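From: Linnea Wikström
To: grasp-planning list
Date: 17th January
Subject: Re: Approach pose off when object is spawned without a table

Geert Aerts wrote:
> I pulled the Branero branch and ran the knobby mesh with the table
> removed. The planner returns a grasp, the arm goes to the pregrasp
> pose and then it stops there with "no valid approach". Out of 700
> sampled grasps, 89 survive the collision check, so there should be
> plenty to choose from. Is it the mesh or the planner?

Hi Geert,

I think it's the planner, or at least the part of it that picks the approach direction. I loaded the same mesh in the simulator and rendered it against the plain background.

Two gripper views and one of the arm:
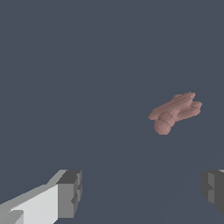
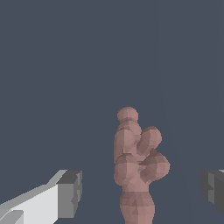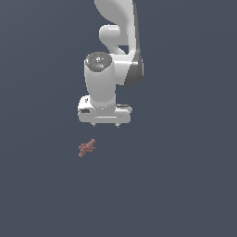

The approach step still reads the table normal from the scene file. When there is no table it gets a zero vector, normalizes it, and passes NaN down to the filter. Every candidate then fails the angle test, which is why you get that message and no crash. Riet hit something similar in October with the Parkell cell, but that was in the old config loader and the fix never got moved over.

For now you can set approach_axis by hand in the scene file. Use 0 0 -1 in the world frame. With that set I get 58 candidates through the filter on your mesh, and the first one plans in 4 seconds on my desktop.

The convex decomposition is a separate question. The default settings fill in the creases between the lobes, so the collision shape is fatter than the mesh you see on screen. That probably costs you some good grasps, but it doesn't cause the failure. Wouter has a finer decomposition in the Grostier repo, under meshes/tools. It is slow to build, so cache the output.

I'll send a patch that falls back to the gravity direction and logs a warning if the normal is missing. Ans, could you check whether your wrist camera node reads the same field? If it does, I'd like to change both in one go.

Linnea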